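New handling rules for the Rirnstead sessions

The revised good practice sheet for hand-held gripper work applies at Rirnstead from August. Nerys Pritchard has cut it from 42 points to 21, and most of what went was repetition. Household powders now have a section of their own: keep the cup upright and set it down before reaching for a drawer, and wipe up spills between runs. Marker cubes must be checked for dust and scratches at the start of each session.
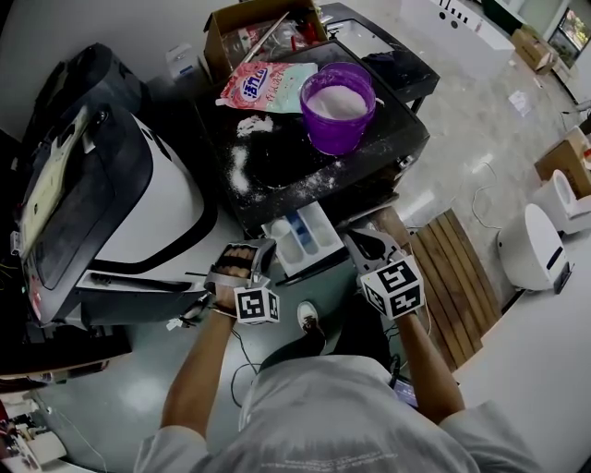

Who signs off a session if the lead is away?
The deputy named on the rota signs, and the lead adds initials on return.

Cables on the floor are covered in point 14, which is unchanged. Akash Kashyap has the printed copies and will take comments until the end of the month. Alosstead moves to the same sheet later.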